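4.2 Screening and onboarding records

We drew on onboarding records from the 374 adults who signed up to help in Sasum district schools during one school year. Each record holds the date of application, the date the background check cleared, the date the person finished the required child safety course, and the date of first service. The district keeps these in the Flavano system, which went into use two years before the study. Earlier records were on paper and are left out.

Most applicants were parents or guardians of a current student. The rest were grandparents, retired staff, and members of local clubs. Applicants could ask for one of several roles, and many asked for more than one. We coded each person by the role served first. Field trip chaperones made up the largest group, followed by classroom readers and lunchroom help.

The course takes most people less than an hour and can be done at home. It covers signs of neglect, what must be reported, and whom to call. A short test comes at the end, and the applicant must pass it before the school office can issue a badge. Applicants who did not pass could take it again after a day. Principals could not waive the course for any role, including one-time events.

Delays were common in April, when spring trips are scheduled and offices get many forms at once. The Gastimgate campus had the longest wait between application and badge. Its office had one clerk handling both enrollment and volunteer forms that month. At Sorensen Elementary the two jobs were split, and waits there changed little over the year.

We also looked at where applicants stopped. Of those who never served, more than half had cleared the background check and had not opened the course. Reminder messages went to the email address on the form, and a good number of these addresses were shared by two adults in one household. In those cases we could not tell which adult had seen the message. We treated both as having been sent one reminder.
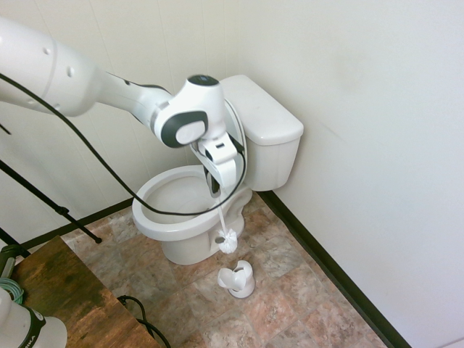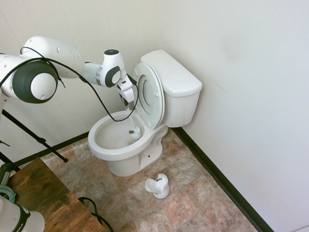
Figure 3. Robotic arm holding a toilet brush at a toilet, two views.

4.3 Survey of active volunteers

A paper survey was sent home with students at the end of the spring term, and an online copy was open for the same period. It had 20 items. Most asked for a rating from one to five, and the last two left space for comments. Households received 3191 copies in all, far more than the number of volunteers, as the schools preferred to send one to every home. Only replies from people with a badge on file were used in this section.

Ratings of the course itself were high. Lower ratings went to the steps before it, mainly the need to enter the same address and phone number on separate forms. Several people wrote that they did not know their training had expired until they arrived at the front desk on the day of a trip. The renewal date is printed on the back of the badge in small type.

Chaperones and classroom readers differed on one item. Readers were more likely to say they knew which staff member to go to with a concern. They see the same teacher each week, while a chaperone may be placed with a group led by someone they have not met. We return to this point in Section 5.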